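Trukitz Forum > Kitchen and Pantry > Layout and Storage

Thread: Counter zones when the toaster oven can't move

goossens_fan
Posted Wednesday, February 23, 2022

Looking for input on counter allocation. Marble run, one usable double outlet at the back, so the toaster oven stays against the wall. I also have a wooden table butted up to the left end, slightly different height. Current inventory, all of which has to stay out:

- toaster oven and one other appliance beside it
- striped wood board, large, raised rim, juice groove on one side
- bamboo board, smaller
- tea packets in a caddy, two round canisters
- square canister with wooden lid
- jar of gummy candy (not negotiable, household of 2)
- large black pot, on the counter most of the day

Constraint: I want the large board permanently down, because it is heavy and I am tired of lifting it. Question is what goes around it.

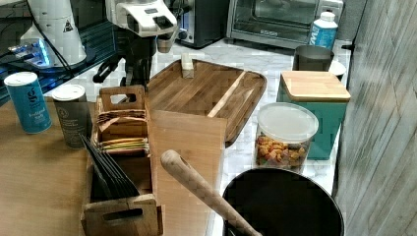

The table takes the tea things and the canisters, and that part works. The kettle outlet is on that side and the traffic stays out of the prep area. The trouble is the right side. The jar and the square canister end up next to the board, and I reach over them for everything.

mitered_edge
What are the board dimensions? And is the depth of the counter standard? Without those numbers everyone is guessing.

goossens_fan
Board is 20 inches on the long side. Counter is standard depth. I set the board on the diagonal since square to the edge it runs into whatever is in front of the oven.

mitered_edge
Then the diagonal is costing you more than the jar is. A rotated rectangle takes a wider strip of counter than the same rectangle set square. Put it parallel to the front edge, clear the row in front of the oven, and you get a usable landing area on the right.

Xiaoyan Pan
Disagree in part. A diagonal board is comfortable if you stand at a corner or work from the table side. I ran mine that way for years. The wasted triangles are fine for small things like a salt dish or a cup.

What I would change is the clearance at the oven. Check the manual for yours. Mine (a Fondell) asks for open space on the sides and top, and says to keep plastic away from the door. Bottles and plastic lids should not live in front of it. Move them before you move the board.

goossens_fan
Fair. There is usually a bottle and a metal cup parked there. They can go.

lowshelf857
Second the point about plastic by the oven door.

On the bamboo board: do you stand it up on the counter? If it is leaning on nothing in particular it will go over sooner or later. A vertical slot rack solves it. I use the Tornurano one, 11 inches wide, and it holds boards plus a sheet pan. The slots are too narrow for a thick board, so measure first.

mitered_edge
A rack is one more object on a counter that already has too many. Hang the bamboo one inside a cabinet door with two hooks.

lowshelf857
Only if it has a hole or a handle. Plenty don't. And door hooks rattle.

mitered_edge
Felt pads.

harbor_pantry
Different angle: get the tea off the main level. A caddy with a cut-out handle is made to be carried. Ours sits on a shelf and comes down when somebody wants tea, four or five times a day, and it has never been a nuisance. Same with any file-type organizer box. If it has a hand hole it can live elsewhere.

goossens_fan
I tried a shelf in June and the packets got mixed up within a week. The blacks ended up under the herbals and the stack had to come out to find anything. On the table I can see the edges. I'd leave that side alone.

Xiaoyan Pan
Leave it, then. If a zone works, don't spend effort on it. One question: are the canisters in use or are they decorative? I had a row of four for flour, sugar, coffee and something I had forgotten. Two were empty. That was a foot of counter.

goossens_fan
Coffee and loose tea in the round ones. The square one is rice, and that could go in the pantry, I suppose. We cook rice twice a week.

mitered_edge
Pantry. Then the jar goes back to the wall where the square canister was, and the pot gets the front right corner.

Xiaoyan Pan
I would not put a pot on a front corner with a long-handled utensil standing in it. Sleeves catch. Use a spoon rest, or keep the pot on the burner.

mitered_edge
Agreed on the utensil. The pot can still sit there empty.

goossens_fan
Plan for the weekend: rice to the pantry, bottle and cup out of the oven area, board square to the edge for a trial period. Bamboo board undecided between rack and door. It has no hole that I remember, will check tonight.

lowshelf857
Measure the thickness while you have it out.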